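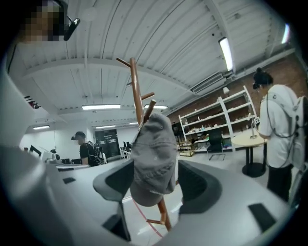

The hat on the lowest peg

December 3, 2021

A coat rack with a central pole needs little floor, but it is easily loaded badly. Short angled pegs hold a cotton bucket hat by its crown, and the brim then droops across the pole. A light hat does no harm there. Wet overcoats belong higher up, on opposite sides, so that the pull is shared.

Plerton, which tests furniture for shared workrooms, hung coats on 17 wooden racks in October. Leaning was worst where every coat faced the same way. Its advice is to tighten the foot joints after 50 days of use.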